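Sticking doors, squeaks and the rest

Quick ones this time, typing between coats.

Door that sticks in September and is fine by winter: leave the plane in the drawer. It's swollen. Run a fan in the hall for a week first. Still sticking? Rub a stub of candle down the edge where the paint is shiny. That's where it drags.

Squeaky hinge. Pull one pin at a time, wipe off the black gunk, smear of petroleum jelly, tap it back in. Cooking oil goes gummy, don't.

Double doors that don't meet in the middle are nearly always a top hinge. Snug those screws up by hand before you touch the latch. If a screw just spins, pack the hole with wooden matchsticks and glue, snap them off flush, wait 45 minutes, then drive it back. Did mine on Engelbrecht Street that way and they've stayed put. 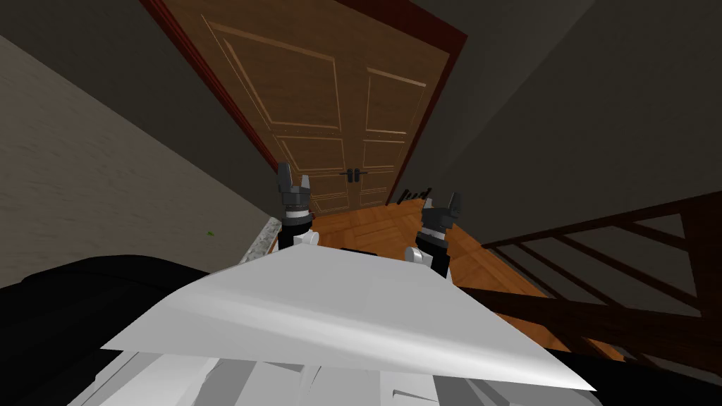 Closed double door at the end of a narrow hallway.

Draft under the door. Brush strip beats the foam kind, foam is done after one winter. Cut it a hair short so it doesn't scrub the frame. Measure at the floor, not at the knob, old openings are never square.

Dust on paneled doors. Top of every molding, that's where it sits. Dry paintbrush, two inch, start at the top panel and work down. THEN a damp rag. Rag first just makes mud in the corners and you'll be picking it out with a toothpick, ask me how I know.

For grease near the handle: warm water, one drop of dish soap, wring the rag till it hardly drips. Dry right after. I used Ridelum on the last one and it was ok, kind of a strong smell, opened the windows.

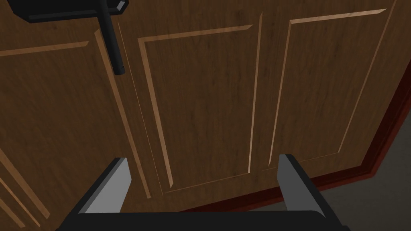
Recessed panels with beveled edges. Brush first, rag second.

Scratches. Rub a walnut over the small ones. Deeper, use a wax stick, go one shade darker then you think. Nitwood has a pack of 11 colors and you will use three.

Hanging pictures in a hall. Center at eye level, and keep them well back from where the door swings, or the knob finds the glass sooner or later. Two small hooks instead of one big one, it stops the frame creeping crooked everytime somebody slams. Plaster wall: bit of tape over the spot before you drill. Felt dots on the bottom corners.
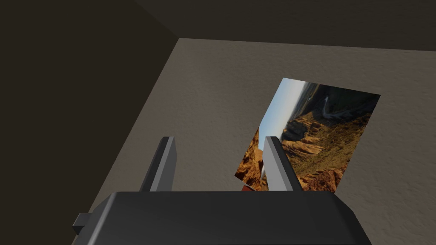 Johannes Lekota wrote in that the tape never did much for him on old plaster. What worked was turning the drill by hand for the first few twists and then going slow, no hammer setting at all, and he's had no crumbling since.

Fair enough, trying that on the landing. Masking tape still good for marking your drill depth though, wrap it round the bit.

Loose knob next time.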